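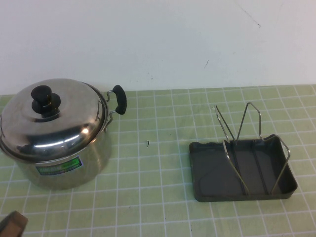
Got to Skamel late, train again, so missed the coffee and most of Francine Sutherland's intro. Straight into the kitchen cell. Task for the morning: lid off the pot, lid into the wire rack, lid back on. They run it in blocks of 100.

Second block, fault. Arm had hold of the lid knob and just kept pressing down. Force limit should have tripped, didnt. Žydrūnas Šimkus hit the stop. No one hurt, everyone standing well back, but a nasty noise and the visitors went very quiet.

Cause, as far as I could follow: wrist sensor was zeroed with the gripper already leaning on something, so every reading after that came out low. Software update in February had dropped the check for it. Leonardo Cattaneo had the log up on screen in no time, fair play to him. Same thing had happend at the Fontana site apparently, never got passed on.

Stopped for 2 hours. Check put back in, sensor re-zeroed in free air, slow runs only after lunch. 24 done when we left, no trips.

To ask: who signs off updates? And why is the stop button behind the operator's chair? Žydrūnas had to twist right round for it. Slides to follow from Francine.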